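Learning to sit still in Ekthorpe

2018-02-08

I have been meaning to write this one since we got the tree down, and here I am well into the new year with a mug of tea going cold next to me, so I suppose I'd better get on with it.

Those of you who have been reading a while know that we moved to Ekthorpe for the quiet. What I didn't think through is what quiet is like in January, when it's dark before supper and the road out to the highway ices over and you have already cleaned the one closet you were saving for a rainy day. Our first winter I just about climbed the walls. I reorganized the spices! I called my sister so often that she started letting it go to voicemail.

This winter I decided to do something about it, and the something was game night at the library. They hold it in the back room with the good radiator, and you bring a snack if you remember. I walked around the block twice before I went in the first time. I am fifty-eight years old and I felt like I was back in a school cafeteria holding a tray. But a woman in a green cardigan waved me over and said they needed a fourth for cards, and that was that – I stayed until they turned the lights off.

I should say that I come from people who did not play games. My parents worked, and when they weren't working they were fixing something, and sitting around a table with nothing to show for it would have struck my father as a kind of illness. So I never learned much of anything past Go Fish. My husband's family is the opposite. They have a jigsaw puzzle called Cestier Harbor that is 300 pieces and older than he is, and they put it together every Christmas and argue over who gets the lighthouse. I used to hide in the kitchen and do dishes. This past Christmas I sat down and did most of the sky, and I was prouder of that sky than I'd like to admit.

After cards I got brave and asked one of the older fellows to teach me chess. He is very patient and he hums when he's about to take something of yours, which I don't think he knows.

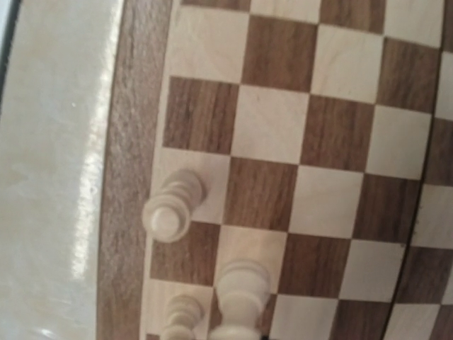
I lose every single time, and I've found I don't mind a bit. What I like is the stretch in the middle where I've forgotten my phone and the grocery list and whether I turned the porch light on. I come home sleepy in a good way, and my husband says I've stopped sighing at the window.

The next thing I want to try is a card game called Draltatier that two of the regulars play in the corner. It has a rule book as thick as a church hymnal and they've promised to go slow. I'll also be making the date bars again, the ones with the oat topping, and I'll try to get the recipe typed up for those of you who asked back in the fall.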